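Kapitel 2: Den Sauerteig-Ansatz im Nilero in Gang bringen

So, der Gärautomat steht, der Stecker steckt, und wenn ihr Kapitel 1 brav durchgearbeitet habt, leuchtet vorne das kleine grüne Lämpchen. Falls nicht: zurück zum Abschnitt »Erstes Einschalten«, da habe ich aufgeschrieben, was bei mir alles schiefgegangen ist (eine Menge!). Ab jetzt geht es um den Ansatz selbst, und dafür braucht ihr vor allem Geduld und einen Löffel, den ihr nicht ständig für etwas anderes sucht.

Ich arbeite mit dem Nilero der ersten Serie. Wer den neueren hat, findet die Tasten an anderer Stelle, die Menüs heißen aber gleich.

Was ihr bereitlegt

Roggenvollkornmehl, lauwarmes Wasser, ein sauberes Schraubglas mit ordentlich Platz nach oben, eine Küchenwaage, ein Gummiband. Das Mehl nehme ich von der Vurusa-Mühle, aber da bin ich nicht dogmatisch, Hauptsache Vollkorn und nicht seit zwei Jahren offen im Schrank.

2.1 Temperatur einstellen

1. Haltet die Taste »Modus« gedrückt, bis die Anzeige blinkt.
2. Blättert mit der Pfeiltaste bis »Ansatz«. Das Programm »Teig« klingt verlockend, läuft aber wärmer und schaltet sich am Abend von selbst ab. Ich bin zweimal darauf reingefallen.
3. Stellt 28 Grad ein und bestätigt mit einem kurzen Druck auf »Modus«.
4. Deckel zu und vorheizen lassen, bis der Piepton kommt. Der ist leise! Wenn nebenher die Dunstabzugshaube läuft, hört ihr ihn nicht.

Hinweis: Wer unter einem Dachfenster wohnt, so wie ich, sollte den Automaten nicht in die Sonne stellen. Der Fühler sitzt hinten links, und sobald es dort warm wird, meint das Gerät, es habe seine Arbeit schon getan.

2.2 Erster Tag

1. Wiegt 50 Gramm Mehl und 50 Gramm Wasser direkt ins Glas.
2. Rührt kräftig um, auch unten in den Ecken, bis kein trockenes Mehl mehr zu sehen ist.
3. Streift den Rand sauber und zieht das Gummiband genau auf Höhe der Oberfläche. So seht ihr morgen sofort, ob sich etwas getan hat.
4. Legt den Deckel nur lose auf und stellt das Glas in die Mitte des Rosts.

Vorsicht: Den Deckel bitte wirklich nicht zuschrauben. Im Glas entsteht Gas, und das will irgendwohin.

Danach lasst ihr alles 24 Stunden in Ruhe. Ich weiß, man möchte ständig gucken. Guckt durch die Scheibe, dafür ist sie da, und lasst die Klappe zu.

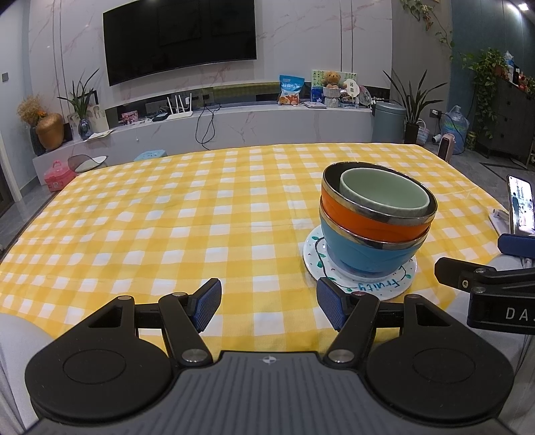
2.3 Zweiter bis fünfter Tag

Jetzt kommt das Füttern, und das ist der Teil, vor dem sich die meisten fürchten, obwohl es jedes Mal nur ein paar Minuten dauert.

1. Nehmt 50 Gramm vom Ansatz ab und gebt sie in ein frisches Glas. Den Rest könnt ihr in Pfannkuchen verbacken (ab dem vierten Tag, vorher riecht er mir zu streng).
2. Gebt 50 Gramm Mehl und 50 Gramm lauwarmes Wasser dazu und rührt um.
3. Gummiband neu setzen, Deckel lose drauf, zurück auf den Rost.
4. Drückt einmal auf »Gefüttert«. Der Automat zählt dann von vorn und meldet sich nach 24 Stunden wieder.

Am zweiten Tag blubbert es oft wie verrückt, und am dritten ist plötzlich Funkstille. Bitte nicht wegwerfen! Das ist normal, da sortieren sich die Bakterien noch. Einfach weiterfüttern. Rosa oder orange Streifen und flauschiger Schimmel sind dagegen ein klarer Fall für die Tonne, samt Inhalt und ohne Probieren.

2.4 Wenn die Anzeige E2 meldet

Fehler E2 heißt, dass der Fühler keinen Wert liefert. Bei mir war es bisher immer Mehlstaub.

1. Netzstecker ziehen und das Gerät abkühlen lassen.
2. Rost herausnehmen.
3. Den Fühler mit einem trockenen Pinsel abbürsten. Kein Wasser, kein Spülmittel.
4. Rost wieder einsetzen, Stecker rein, neu starten.

Bleibt der Fehler, muss der Fühler getauscht werden. Das Ersatzteil hat die Bestellnummer 199 und kommt ohne Schrauben, hebt also die alten auf.

2.5 Ist er fertig?

Fertig ist der Ansatz, wenn er sich nach dem Füttern innerhalb von acht Stunden verdoppelt und angenehm säuerlich riecht, ein bisschen wie Joghurt mit Apfel. Bei mir war es im März erst am siebten Tag so weit, im Sommer schon am fünften. Wenn ihr unsicher seid, füttert noch einen Tag weiter, das schadet nie.

Danach darf er in den Kühlschrank und bekommt nur noch einmal die Woche etwas zu essen. Wie ihr daraus den Teig für das erste Brot ansetzt, steht in Kapitel 3.

Stand: 31. Juli 2021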